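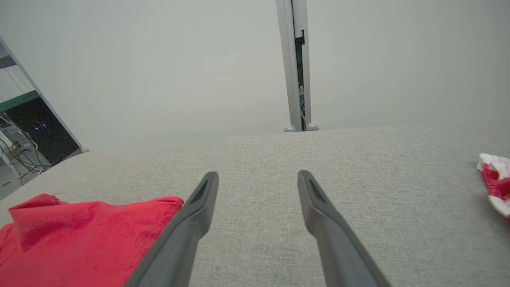 4.3 Recording a demonstration by remote control

This section covers teaching a cloth-handling task to the Gereo arm with the Flesach hand controller. Teaching by hand guiding is covered in section 4.4. Complete the wrist camera check (section 3.2) before you start.

Before recording

1. Place the cloths on the padded work surface. Crumple each one and drop it. Do not smooth or fold cloths before the first take.
2. Check the live wrist view. Both fingertips must be visible, with the work surface between them. A cloth may lie partly outside the view at the start of a take.
3. Open the gripper fully. The status line reads GRIP 79 when the fingers are at their open limit.
4. In Manzano, select Teach > Remote > New Task and enter a task name. Names may not contain spaces.

Note: Takes recorded under different task names cannot be merged later. Check the spelling before you continue.

Recording a take

5. Hold the controller level and press the side button once. The arm now follows your hand at reduced scale.
6. Move the arm above the cloth you want to pick up. Approach a raised fold if the cloth has one. Flat areas are harder to pinch and produce more failed takes.
7. Lower the arm until the fingertips are on either side of the fold, then squeeze the trigger slowly.
8. Lift straight up and pause for one second before moving sideways. The software uses this pause to split the take into stages.
9. Carry the cloth to the target position, release the trigger and raise the arm clear.
10. Press the side button again to end the take. Select Keep or Discard.

CAUTION: Do not press the fingertips into the padding. The surface gives way under load, and the force limit may not trip until the fingers have bent. If the arm stalls, release the side button and back off with the jog keys.

CAUTION: Keep hands off the work surface while the side button light is on. Rearrange cloths between takes only.

Number of takes

A single-cloth task needs at least four kept takes before the Train button becomes active. Change the position and shape of the cloths between takes – identical starts give a policy that works from one position only.

A take longer than 700 seconds is closed automatically and marked incomplete. Incomplete takes are not used for training.

If the arm does not follow the controller

Error 3088 means the controller and the arm have lost their common zero point. Return the arm to its rest position, set the controller in its cradle and select Teach > Remote > Re-zero. Kept takes are not affected.

Section revised 26/07/2023, M. Bondarchuk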